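4.2 Picking a cloth up before you fold it

I'll admit that when Abhishek Goel and I planned this study of household folding, I thought the pick-up would get a paragraph at most. You grab the cloth, you lift it, you fold it. Then we sat down with the laundry diaries from our 92 households and found that people had masses to say about the bit before the first fold (far more than they had to say about drawers, which we'd been so keen to ask about!).

What came up again and again was the trouble with big plain pieces. A shirt tells you where to take hold of it, because it has shoulders and a collar and you've done it a thousand times. A sheet or a large tablecloth gives you much less to go on. Our diary keepers wrote about "hunting for the corner", "losing the edge" and, in one rather cross entry from the Drillstead group, "going round and round the blasted thing". Wael Salem, who coded the Drillstead diaries, ended up making a separate code for it, and he used it more than any other code in that set.

So we started to sort the first hold into types. The corner hold is the one everybody says they use. The edge hold is what a lot of them use when they're in a hurry. And then there's what we call the middle pinch, where a bit of cloth is taken up somewhere in the body of the piece, with no corner or edge to go by. Figure 5 shows a pinch on a large piece of peach-coloured fabric, and I think it gives a fair idea of how little there is to steer by once the cloth fills your view.
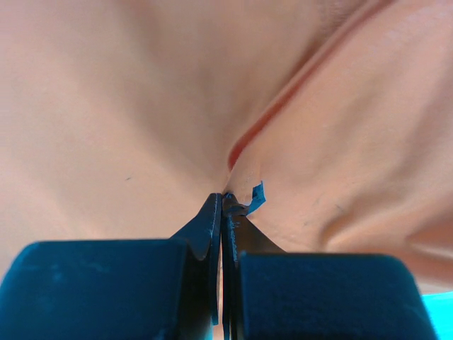
Figure 5. Pinch hold on a large peach-coloured cloth, taken between two narrow fingertips.

We had expected the middle pinch to be a sort of mistake. Gudrun Janssen, who ran the home visits in Cullinane, talked us out of that fairly quickly. Her households used it on purpose, mostly on things fresh out of the basket, to get the piece up off the heap and let it hang. Once it hangs, the corners drop and you can go and find them. One woman told her she'd been doing it that way since she was married and had never thought of it as a method until somebody came round with a clipboard.

It does have its drawbacks, and the diaries are frank about them. A pinch leaves a little peak in the cloth, and on cotton that's been ironed the peak can stay put right through the folding, so you get a small crease in the top layer of an otherwise tidy pile. Several people smooth it out with the flat of the hand before going on. Others don't bother for sheets but do for anything that will be seen by visitors, and I have to say I'm firmly in that camp myself.

Themis Stamatopoulos has suggested that we ought to split the middle pinch again, by how much cloth is gathered up. I'm half persuaded. A wee nip and a good handful clearly feel different to do, but our diary form had only one box for both, and I don't want to guess at it after the fact. The revised form, which goes out to the Jirkico households in March, has a box for each.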